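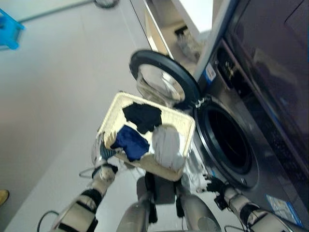 News > Press Releases > Borcombe Program

Print this page | E-mail this page

Mostex Expands Collection of Household Task Examples for Borcombe Learning System

MONTON, March – Mostex said today that it has expanded the collection of training examples for Borcombe, its learning system for humanoid robots. The work takes place at the company's Monton site and now covers 82 household tasks, with laundry the largest group.

Each example records one attempt at one task from start to finish, including the view from the robot's head and the positions of its arms and hands. In the laundry group, the robot brings a basket of clothing to a front-loading washer and tips it toward the open drum. Operators change the garments and the angle of the basket between attempts.

The Borcombe team has accepted 734 laundry examples to date. Of these, 700 will be used for training and the rest will be held back for testing. Attempts in which a garment falls to the floor are kept and labeled as such.

"Clothing does not hold its shape, and a system that has seen only a few shirts will struggle with the next one," said Nima Rashti, director of data programs at Mostex. "We are asking our operators for variety first and speed second."

Collection will continue at Monton in four daily sessions. A second site, at Moura, will begin work on kitchen tasks once its operators have completed training.

Media inquiries may be directed to the Mostex press office in Monton.

Print this page | E-mail this page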